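Home | Guides | Kitchen | Workshop | Contact
Search this site... Go

Plandari Table Oil: Section 6, Oiling a Wooden Table

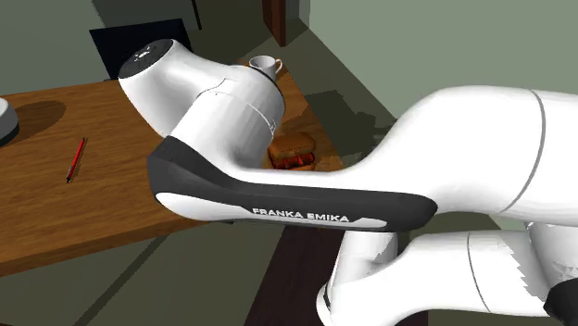 The tin says one coat will do. I have my doubts, and so should you. Set aside a whole afternoon and ignore the picture of the smiling couple on the label.

1. Clear the top and wipe it with a damp cloth. Leave it to dry overnight. The leaflet claims an hour is enough, but it never was on mine.

2. Sand along the grain with fine paper. Kolten sell a "special" pad for this at a special price. Ordinary paper did the same job.

3. Stir the oil. Don't shake it, whatever the lid tells you.

4. Put on a thin coat with a lint-free rag. Thin means thin. Most sticky tables I hear of were drowned.

5. Wait 6 hours, then wipe off anything still shiny.

6. Repeat steps 4 and 5. Possibly twice.

CAUTION: Oily rags can catch fire by themselves. Lay them flat outdoors to dry, or soak them in water and keep them in a lidded metal tin. Take this one seriously.

NOTE: "Food safe when cured" is doing a lot of work. The leaflet doesn't say how long curing takes. I keep bread off mine for a month.

NOTE: Fomum wax over the top is said to stop rings. I tried it on one half of a table and could not tell which half.

Comments

gateleg66: Two coats on ours and still got a mug ring by February.

Moss: Does it go over old varnish?

gateleg66: No. Strip it first or it just sits there.

oakandash: Gillies oil smells better, dries no quicker.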